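Guide de bonnes pratiques Tapley pour pinces à main : enfin des règles qu'on a envie de suivre

J'ai lu le guide Tapley d'une traite, un soir de mars, et je l'ai relu le lendemain avec un crayon. Ça ne m'était jamais arrivé avec un document de procédure ! D'habitude on reçoit un classeur de 300 pages que tout le monde signe et que plus personne n'ouvre. Le Tapley tient dans une poche de blouse, il coûte quatre fois rien en version imprimée, et il a été rédigé par des gens qui ont visiblement passé des heures une pince à la main.

Le cœur du guide, c'est la préparation du poste. Stamatia Mitsotakis-Vlachou, qui signe ce chapitre, demande de regarder les patins avant chaque série, de contrôler les vis des articulations et de noter l'ouverture maximale de la pince. Ça prend le temps d'un café. Chez nous, à l'atelier Jinov, on le faisait « quand on y pensait » — autrement dit après le premier objet tombé.
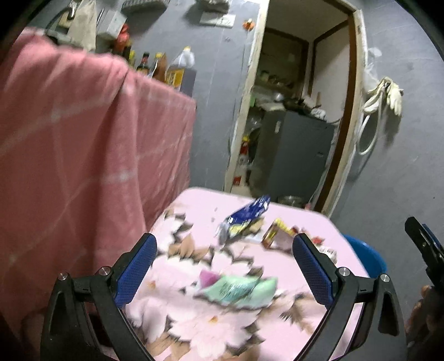
Le chapitre sur les surfaces de travail est mon préféré, parce qu'il prend le contre-pied de ce que j'avais appris. Pas de plateau blanc obligatoire, pas d'objets alignés au cordeau. Le guide recommande de varier les fonds et d'accepter les motifs, à condition de consigner le tout dans la fiche de séance. Une nappe rose pâle à grandes fleurs avec un sachet bleu foncé froissé, une petite boîte brun et jaune posée de travers et un sac plastique vert menthe, c'est donc parfaitement admissible, et même souhaitable : les emballages souples se déforment, ils ne se saisissent jamais deux fois de la même façon, et un patin texturé en losanges se juge bien mieux là-dessus que sur un cube en bois.

Autre bonne surprise, la règle 4, sur le travail à deux pinces autour d'une même table. Chacun annonce à voix haute l'objet qu'il vise, et on ne croise pas les bras au-dessus du plan de travail. Liam Whitlock trouvait ça un peu scolaire. Il l'applique maintenant plus strictement que moi (et il me reprend, le traître).

J'ai aussi beaucoup aimé la partie sur les abords. Passage de porte dégagé, extincteur accessible, rien qui traîne au sol sur le trajet de l'opérateur. C'est du bon sens, d'accord, mais le voir écrit noir sur blanc à côté des consignes de prise change la manière dont on installe une séance.

Deux réserves quand même. L'index est maigre, et il m'a fallu feuilleter longtemps avant de retrouver le passage sur le nettoyage des patins. Et la fiche de séance fournie en annexe prévoit une seule ligne pour l'éclairage, ce qui est vraiment court si on travaille près d'une fenêtre. J'en ai bricolé une autre avec trois lignes et une case « rideau ».

Je recommande sans hésiter, surtout aux petites équipes qui débutent et qui n'ont pas encore pris de mauvais plis. L'édition reliée à spirale reste ouverte à plat sur l'établi, prenez celle-là.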